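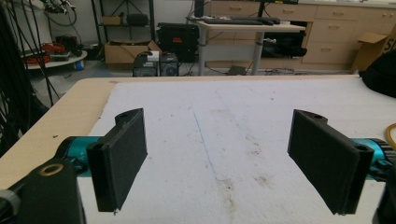

Finger pads over the foam sheet, with the blue line running down the middle.

Gripper build: bench notes and gallery

This page covers the hand-held gripper we have been putting together in the shared workshop since December. The idea is a tool you hold and walk around with, which records what the fingers do so the same job can later be tried on an arm. The arm is a separate project and has its own page. Most of what follows is about the fingers, because that is where most of the time went.

The project is called Nillia, after the folder name on the first drawings. Periklis Stamatopoulos did the finger design and the printing. Kyriaki Ververidis did the wiring and wrote the logging software. I did the assembly, the filing and the sweeping up.

Finger pads

Both pads are matte black, and the left one is 3D printed. The left one is a plain rectangular block with a small mounting hole at the upper corner. The right one is a little larger and has two round holes, one along the top and one on the outer edge. They were meant to be a matched pair. We are keeping the odd pair on for now, as they both bolt up and the software only cares about the gap between them.

The pads tilt in towards the centre. Earlier ones sat dead parallel on the bench and then splayed at the tips as soon as they closed on anything firm. Periklis drew the current set with some toe-in to allow for that. It took 6 goes to get an angle we were happy with, and the rejects are in the scrap tub if anyone wants black plastic.

Teal parts

Each pad is attached to a glossy teal metal part. The colour was what the supplier had on the shelf. The one on the right has a ridged rim, a bit like a gear. Please don't hold the tool by the rim. There are proper places to put your hands further back, and grit from your fingers ends up where it shouldn't.

Body

The brackets are black as well. The one on the left has a brass-coloured ring set into a round hole near the top. If you take that side apart, put the ring somewhere you will find it again. I spent most of a Saturday looking for the first one and ended up ordering a replacement from Karagiannis.

Foam and blue line

The white foam sheet is the working surface for the tracing runs. It covers most of the tabletop. The blue line is drawn by hand and has a slight curve in it, from the upper middle down towards the lower centre. For a tracing run you keep the line between the two pads and move along it at a steady pace. A straight line was too easy to follow and the logs all looked the same, so Kyriaki asked for a curve.

The sheet has picked up brown dirt stains to the right of the line. They don't affect the run, but we will swap the sheet when the line gets too faint to follow. It is already fairly faint.

Logging

The longest log we have kept is 1,461 readings from a single run. Kyriaki's script writes a plain text file, one reading per row, with the finger gap in the first column. There were 2 bugs in the version we used before Christmas. One dropped the last row of every file and the other wrote the gap with the sign flipped. Both are fixed in the copy on the workshop drive. If you took a copy home in December, replace it.

Still to do

– Reprint the left pad to match the right one.
– Try rubber facings on both pads. Chrysoula Giannakopoulos has offered some offcuts.
– Write up the assembly order with the bolt lengths, which are currently on the back of an envelope.
– Borrow the good calipers back from Þröstur Kirkegaard and check the closed gap.
– Draw a fresh line on the next sheet, in a darker blue.

Drawings for both pads are in the Nillia folder on the workshop drive. The files ending in "old" are the parallel version, so don't print those. If you want a turn on the tool, ask me or Kyriaki first and we'll show you how to start a log.

Page updated 1st January.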